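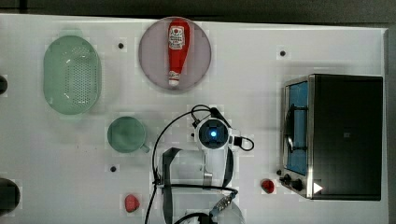 Cristóbal Tapia had been promised a result, and what he had been given was a percentage.

"Of what, though?" he said.

Wichai Kamolrat did not look up from the keyboard. "Of trials."

"Chosen by whom?"

"By the protocol."

The protocol had come with the method, and the method had come from Devcombe, where it was called Hodoroagă after somebody's grandmother's village. You showed the arm a task 200 times, you let it look down at the table, and it was supposed to work out for itself which things mattered. Cristóbal had read the paper on the train. He'd underlined "for itself" and put a question mark beside it, then a second one at Moss Vale when he read it again.

Droltia was paying for the replication. Droltia wanted a yes by January.

"Run me through the failures," he said.

"There are 18."

"And the ones you threw out?"

Wichai's hands stopped. Out in the corridor the drinks fridge shuddered and went quiet. "Those weren't failures. Those were resets. The start state was wrong, so they don't count either way."

"Who decides the start state was wrong?"

"I do."

"Before the run or after?"

He got no answer to that, and went and pulled up a stool. He was not enjoying himself as much as Wichai plainly thought he was. He'd have liked it to work. He had spent five years at Poveck on grasping, and in all that time he had not met a number that kept its colour once you took it out into the daylight.

They went through the stills together, one by one, on the big monitor.

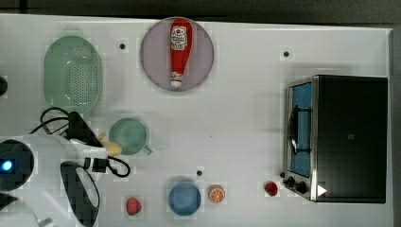

Start state, fruit task, with the bowl out.

"Look at the ketchup," Cristóbal said.

"It isn't in the task."

"No. So why is it always on the plate?"

"It's a distractor. It's meant to be there."

"Does it ever go anywhere else? Does the oven?" He flicked back through a dozen more. Plate, bottle, oven. "You say it's learnt what to ignore. It might have learnt this table — this one, with the knobs at that corner. Turn the oven to face the wall and tell me what you get."

"That's a different experiment."

"It's the one they claim they did."

Wichai rubbed his eyes with the heels of his hands. He'd been in since six and his sandwich was still in its paper. "It'd take me all weekend."

"I'm not doing anything," Cristóbal said, and was embarrassed to hear how true it sounded.

He opened the lab book at a clean page and wrote 12/26/21 at the top, then a column for failures and, next to it, a column for resets. He ruled the line between them, looked at it, and rubbed it out.

"One column," he said. "Go and get the tape measure."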